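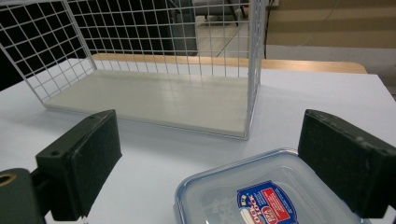

Nistevlow bindery, notebook 2, December

Reading copy of the Pereyra memoir, second attempt at the rebind. First attempt failed at the rear hinge and is written up earlier in this notebook. Text block is a 1,000-copy first printing, perfect bound, hot-melt adhesive, the usual yellowing along the spine. Leaves detach in groups when opened past flat. Worst run is the middle chapters (the hospital section and the two after it), where every reviewer's copy I've handled goes first.

Condition before work. Paper is a groundwood stock, grey at the head, brittle within a few millimetres of the spine edge. Plate section is coated, single gathering, glued in after the index. Marginal pencil throughout from the reviewer, to be kept. No erasing, no surface cleaning over the notes. Jacket is separate and goes back with the book unrepaired.

9:40 a.m. Cover off. Lifted the old adhesive with a bone folder where it would come, heat spatula where it wouldn't. Low setting only. At the higher setting the glue smears into the gutter and takes fibre with it.

Collation. Checked the pagination against the contents page. All leaves present, one bound in backwards (verso first) near the end of part one. The review draft complains that the author jumps from the wedding to the train with no transition. In this copy the transition is on the reversed leaf. Flagged on a slip for the review desk before they file.

Spine prep. Knocked up to the head, clamped, roughed with 80 grit. Took off as little as possible, as the inner margin is already tight and the pencil runs close to the gutter on the left-hand pages.

Adhesive. Used Studgate reversible PVA, cut with methyl cellulose. Double-fan, both directions, three thin coats. Mull over the third coat while tacky. Previous attempt used the PVA straight and the spine came up too stiff. The book would not stay open at the plates, and a reviewer needs it to.

Plates. Coated paper will not take the fan properly. Guarded the section with Japanese tissue and sewed it through the fold, three stations, then tipped to the last text leaf. Grain of the tissue parallel to spine. Check for cockling tomorrow.

Endpapers. Jiline cream, 120 gsm. The 300-sheet pack is nearly finished. Reorder, and ask whether the colour has shifted again. The last lot was pinker than the swatch.

2:15 p.m. Pressed under boards, light weight. Opened after an hour to look at the rear hinge. No gap. Back under weight overnight.

Opening test, next morning. Opened at the quarter, half and three-quarter points, then at the hospital section. Lies flat without holding. Pulled on six leaves with moderate finger pressure, no movement. The leaf that had been reversed sits slightly proud at the fore-edge, under a millimetre. Not trimming it, as the pencil on that page goes right to the edge.

Plates: slight cockle on the first one only. Acceptable for a reading copy.

Notes for whoever does the next one:

Do not rely on page numbers alone when collating this title. The part openers are unnumbered and two of them carry the same epigraph. Read the last line of one page against the first line of the next.

Keep the methyl cellulose at the thinner mix. The thicker jar is labelled for paper repair and does not fan.

The paperback reissue (4,000 copies, going by the publisher's slip) is on better stock but has the same glue. Expect the same fault in the same place. The pagination differs by one gathering, so page references in the review will not match it and should be given by chapter.

Still to do: case in, label the spine, return jacket and slip together. Reviewer has asked for the book back before the second draft. Hinge to be looked at again after it has been read through once.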